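Chapter 3
When the Job Moves Up a Step

I spent nine years on the returns bench at Goltik before I ever stood in front of a classroom, so I'm going to start this chapter there. Returns is the unglamorous end of a warehouse. Stuff comes back, you open it, you pick it up, you turn it over, you decide where it goes. On my best day I cleared 66 items and my wrists let me know about it all evening!

Then Tremik (the company that bought us out) announced we were getting arms. I'll be straight with you, the lunchroom was not a happy place that arvo. We all reckoned we'd be gone by December. What we got was stranger, and a fair bit more interesting, and it's the reason this chapter sits where it does in the book, ahead of all the material on wages and rosters.

The first surprise was where the arms did their learning. A good chunk of it went on in simulation, in rooms built on a computer, and plenty of those rooms looked nothing like our shed. Some were lounge rooms, complete with a sofa and a coffee table. I remember a workmate leaning over my shoulder and asking if the robot was getting a flat before she did.

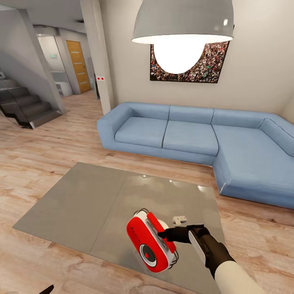

Figure 3.1 A simulated arm holding a red and white device over a low table in a rendered living room.

Now, think about what a person at a bench does with an object like that. You grab it without a thought. Your fingers find the edge, you tilt it towards the light, you shift your grip if it slides. If a supervisor had asked me to write that down as a task, I'd have written "pick up item" and gone to smoko. The arm needed a great deal more than that, and somebody had to supply it. At our site, that somebody was us.

So the job changed colour. Three of us from the bench were moved onto what Osagie, the firm that set up the system, called review. We sat and watched attempts, one after another, and marked each as a good hold, a poor hold or a drop. My first batch had 1371 of them. I'd gone from sore wrists to sore eyes, and I missed the chat across the bench more than I'd expected to.

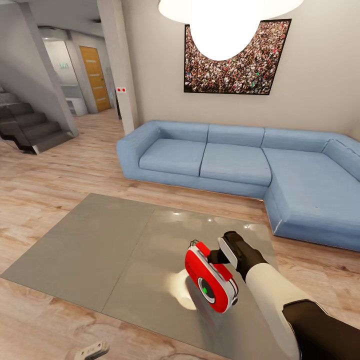 I also found I had opinions, loads of them! I knew that a rounded casing wants a different hold from a square carton, and that you keep off the straps and the dangly bits. None of that was in any manual. It had been in our hands for years, and we'd been paid as though it wasn't there. Once the engineers started asking for it, we had a pretty decent argument for a new pay grade, and on 16th May we got one.

It didn't go that way everywhere. At the Bostedano depot the review work was sent off site, and the bench crew were left to feed the machines and clear the jams. Same arms, same software, very different day at work. Keep the two sites side by side in your head as you read, as I'll be coming back to both.

Before you go on to Section 3.1, jot down one task you do with your hands at work or at home, and write out every step as if for someone who has never held anything. Give it ten minutes and hang on to the page, you'll need it for the first activity.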